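Does anyone's kid still do a science fair project alone?

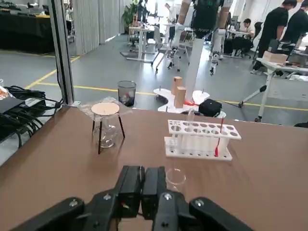

Category: School Years > Homework, Projects & Other Family Arguments

gravelpie
Posted Saturday, April 26, 2025

Our school moved the fair from February to now, so we've had two extra months to put it off. My daughter is 9 and her question is which kind of water cleans a penny best. My question is how much of this I'm supposed to do.

The handout says "parents may assist." The family two doors down has assisted their way to a hinged display with lighting. I cut one straight line on our poster board and felt like a criminal.

Where do you all draw the line?

mostly_soup
I type what they say, exactly as they say it. Last year's conclusion read "it did not work and I am done." Got a ribbon, too.

Trandix
I judged these for 9 years and we can always tell. If a fourth grader's board says "statistically significant," one of us asks what it means, and then we all get to look at a dad.

Help with heat, glass and driving. Stay out of the rest.

old_mill_road
Going to disagree with the judge. My son has terrible handwriting and plenty of good ideas. If I don't letter the board, people walk past it to get to the one with the lighting. Kids get marked on looks no matter what the score sheet claims.

Trandix
The score sheet gives looks ten points out of a hundred. I'll grant you that some judges can't count.

old_mill_road
So we agree.

Trandix
We do not.

Lubis
What did everybody spend? I went into Flullisance for one poster board and came out $58 lighter. They have a whole aisle now. There's a kit with stick-on letters that spell HYPOTHESIS, and it comes with two S's, so count before you buy.

gravelpie
It needs three. I checked twice.

Lubis
Correct. We turned in a HYPOTHESI.

mostly_soup
That's the plural.

pennywhistle58
Unpopular opinion: cancel the fair. At our school it's 1000 kids in a gym built for basketball, every one of them with a volcano, and you get four minutes to look before they need the floor back. Have them do the experiment in class, with a teacher, and let me eat dinner at home.

old_mill_road
My son talked about his for a year. I'd rather miss the dinner.

pennywhistle58
You haven't had my dinners. Fair enough though.

Dronusano
Teacher, fifth grade. The best one I ever had was a kid who timed how long her family took to leave the house after somebody said "okay, let's go." Hand-drawn graph, crooked title. Her parents clearly had no part in it or they would have stopped her.

gravelpie
Okay, I'm out of the poster business. She has asked to use the hot glue gun by herself, so I'm staying in the glue business.

Trandix
Heat. That's allowed.

Lubis
Still looking for an S if anyone has a spare. Any color.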